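Diario de Viltham
16 de julio de 2018
Tiempo de lectura: 1 min
Imprimir | Enviar por correo electrónico

Sigo con el planificador de agarres para tela. He cambiado el filtro de la cámara de muñeca y bajado el horizonte de predicción a 16 pasos. 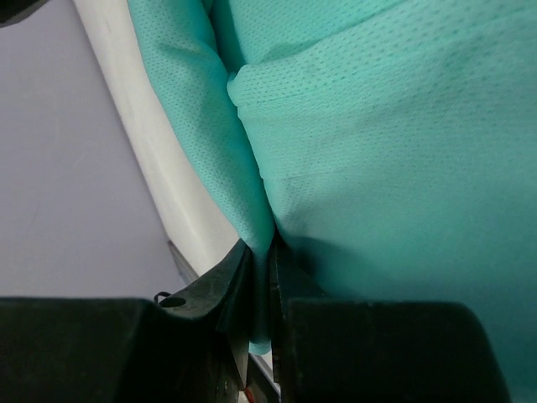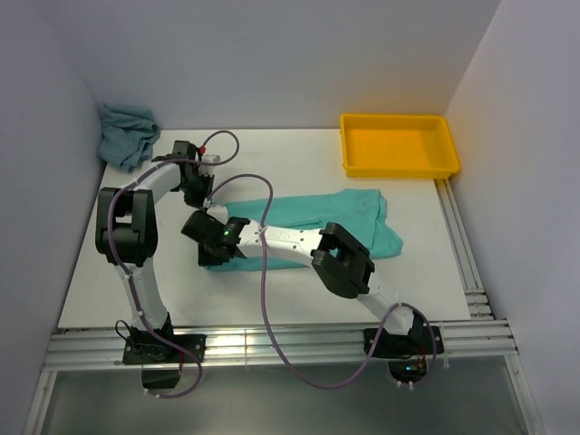 La tela verde azulada, primero desde la muñeca y después en la mesa, con los dos brazos.

El registro ocupa ya 3,055 líneas, casi todas avisos de sincronización entre brazos. He fijado el retardo en 156 ms. Mañana reviso el módulo de Gesau, que pierde la máscara en los pliegues.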